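Hurkine Simulationspaket für Haushaltsroboter
Handbuch, Abschnitt 6: Die Wohnung laden und den ersten Rundgang machen

Wer bis hierher gekommen ist, hat die Lizenz eingetragen und den Grafiktreiber besänftigt. Glückwunsch, das Schlimmste ist vorbei. Die Wohnung liegt dem Paket bei, eingerichtet ist sie auch. Über den Geschmack haben wir intern lange gestritten, Þröstur Briem hat sich durchgesetzt.

Voraussetzungen

Kumix ab Version 12 ist installiert. Auf der Festplatte sind 432 MB frei. Der Port 1032 wird von keinem anderen Programm belegt, auch nicht von dem, das Sie vor Jahren eingerichtet und seither vergessen haben.

Vorgehen

1. Kumix starten und unter »Umgebungen« den Eintrag »Vídalín« wählen.

2. Auf »Laden« klicken und warten. Der Fortschrittsbalken bleibt kurz vor Schluss stehen. Das macht er immer.

3. Unter »Ansicht« die Kamera des Roboters auswählen. Die Übersichtskamera schmeichelt jedem Grundriss und sagt wenig darüber, was Ihre Bilderkennung später zu sehen bekommt.

4. Rundgang mit der Leertaste beginnen. Mit den Pfeiltasten wird gefahren, mit Bild auf und Bild ab die Kamera geneigt.

Vorsicht: Die Kollisionsprüfung ist ab Werk ausgeschaltet. Der Roboter fährt dann ohne Murren durch Möbel hindurch, und Ihre Erfolgsquote sieht blendend aus. Vor jeder Messung einschalten.

5. An jeder Station mit F6 ein Standbild speichern. Die Ausbeute eines Rundgangs kann so aussehen:

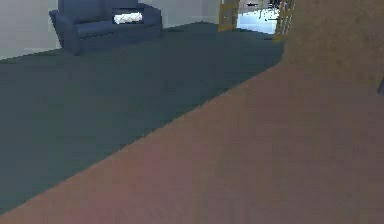
Sofa mit weißem Kissen, hinten der Durchgang.
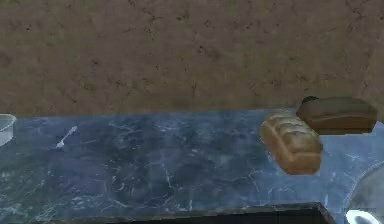
Arbeitsfläche mit zwei Broten, eines hell, eines dunkel.

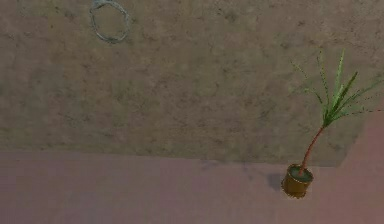
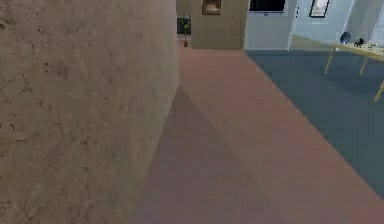

6. Rundgang mit Esc beenden und die Frage nach dem Speichern mit »Ja« beantworten. »Später« bedeutet in Kumix leider dasselbe wie »Nein«. Der Fehler ist gemeldet, Intan Lumenta kümmert sich darum und bittet, von weiteren Meldungen abzusehen.

Hinweis: Die Standbilder landen im Ordner »Trakent«. So hieß das Paket bis Januar. Umbenennen sollten Sie den Ordner nicht, das Auswertungsmodul hängt an ihm.

Wenn etwas nicht klappt

Die Wohnung bleibt schwarz: Beleuchtung unter »Umgebungen« auf »Standard« zurücksetzen und neu laden.

Der Roboter dreht sich auf der Stelle: Vermutlich liegt etwas auf der Pfeiltaste. Erst nachsehen, dann den Support anschreiben.

Der Rundgang ruckelt: Texturen auf »mittel« stellen. Die Stufe »niedrig« gibt es ebenfalls, sie ist für Leute mit guten Nerven gedacht.

Weiter mit Abschnitt 7, Greifaufgaben anlegen.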